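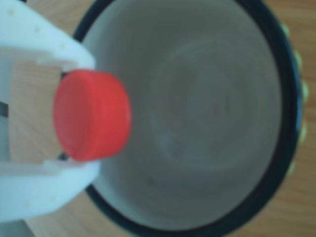

Home About Us Programs Admissions Library Contact

About the Estilton School of Bookkeeping and Office Practice

The Estilton School of Bookkeeping and Office Practice offers evening and daytime instruction to adults who wish to enter office work or to advance in it. The School was established by Stelios Moschos, a former payroll clerk, in two rented rooms above a stationery shop in Grendley. It moved to its present building on Panasiuk Street when enrollment outgrew the original rooms, and it has remained there since.

Our Mission

The School exists to teach accurate record keeping to people who have jobs, families and limited time. Applicants are not required to hold a diploma. Each applicant meets with a member of the admissions office and completes a short arithmetic exercise, the results of which are used for placement only.

Programs of Study

Three certificates are offered: General Bookkeeping, Payroll and Benefits, and Office Administration. General Bookkeeping is the oldest of these and still enrolls the largest number of students. Students begin with paper ledgers and move to accounting software in the second term. The School has kept this order of instruction from its first year — a student who has closed a set of books by hand is better prepared to find an error on a screen.

The current enrollment is 344. To date, 2,093 students have completed a certificate, and 1,149 of them did so entirely through evening classes. 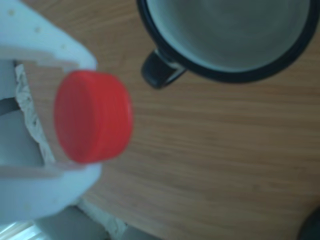 A red bottle cap, held between two white fingers.

Faculty and Administration

Zoia Hrytsenko has served as Director since the retirement of Mr. Moschos and continues to teach the second-term ledger course. Kyrylo Tkachuk heads the payroll program. Kumiko Shibata is Registrar and should be contacted on all matters of transfer credit, transcripts and leave. Most instructors hold positions in local firms and teach one or two evenings each week.

The Furkska Fund

Tuition assistance is provided through the Furkska Fund, which awards grants of $200 per term to students who show need. Applications are accepted until the end of May for the term that follows. Rostyslav Lytvynenko administers the Fund and will answer questions about eligibility by telephone or in person.

Visiting the School

The front office opens at 9:00 a.m. and closes at 8:30 p.m. while classes are in session. Prospective students may sit in on one class meeting with the permission of the instructor, arranged through the Registrar. Visitors are asked to sign in at the front desk. Parking behind the building is reserved for evening students after 5:00 p.m.

Last updated: May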